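16 December 2023
By the Drulix play shelf
131 shares | 4 comments

Part 4: Setting up the posting boxes

Right, so you've got your boxes folded and taped from Part 3, and now we get to the bit I like best, which is lids and holes! Set aside an hour if you're doing it alone, less if somebody else will cut the paper while you stick.

You'll need three boxes, three sheets of coloured paper (I used red, blue and yellow), a glue stick, a compass or a bowl to draw round, a craft knife and a basket of odds and ends for posting.

1. Measure your biggest toy across its fattest point. Mine came to 131 mm, so I set the hole at 135 mm and that was plenty.

2. Draw the circle on the back of the paper, in the middle, and go over it in pen. Pencil vanishes on the darker colours.

3. Glue the paper to the top of the box, right up to the edges, and leave it under a heavy book while you have a cup of tea.

4. Cut the hole through paper and card together. Go round slowly, two or three light passes, turning the box instead of your wrist.

CAUTION: Craft knife is a grown-up job. Put the cap back on between boxes, every time, even if you're only reaching for the glue.

Note: a slightly raggedy edge is fine. You can tidy it with sandpaper if it bothers you (it used to bother me, then I had three more sets to make for the Malonell toy library and I got over it).

5. Lay a plain cloth on the table. Dark green is what I go for, as the coloured tops stand out nicely on it.

6. Put the boxes in a slanting row to the right of the basket, with the yellow one nearest the front. Leave the basket where little arms can get at it.
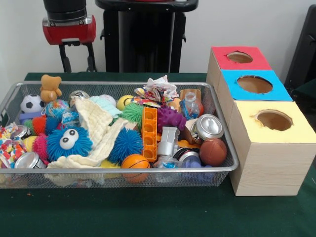 Fig. 4. Basket and boxes set out, red at the back, blue in the middle, yellow at the front.

7. Fill the basket with a proper mixture. Balls are the obvious thing, but I like a teddy in there as well, and something with a silly texture, like a fuzzy puffer toy with googly eyes. Those always get grabbed first at our Stustano mornings!

CAUTION: If you add drinks cans, check them all over for sharp edges, and leave them out altogether for under-threes. Same goes for anything small enough to swallow.

8. Try every single item through every hole before you let anyone loose on it. If something sticks, take it out or widen the hole a touch.

Storage and the colour-sorting game are in Part 5, which I'm hoping to have up in February.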